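I bought the Ilton sideboard the October my aunt Remedios moved in, mostly because she wouldn't stop talking about it. "Solid," she kept saying, knocking on the display model like there was somebody inside. It was 30 inches tall, with carved feet and a door that stuck, and the salesman wanted more for it than I'd paid for my car!

So of course we took it home (in the rain, with the hatch tied down with her bathrobe belt). It took us until 10 at night to get it up the stairs, and then she walked around it once and said, "It was nicer in the store."

I could have screamed. I made toast instead, and we ate it standing up, plates on the sideboard, because the dining table was still in pieces under a sheet.
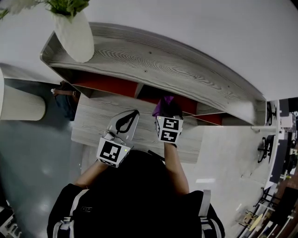 At the low cabinet, both hands busy.

By morning she'd filled every drawer with her good napkins and locked the door that stuck. I asked her where the key was.

"What key?" said Remedios, and went on buttering.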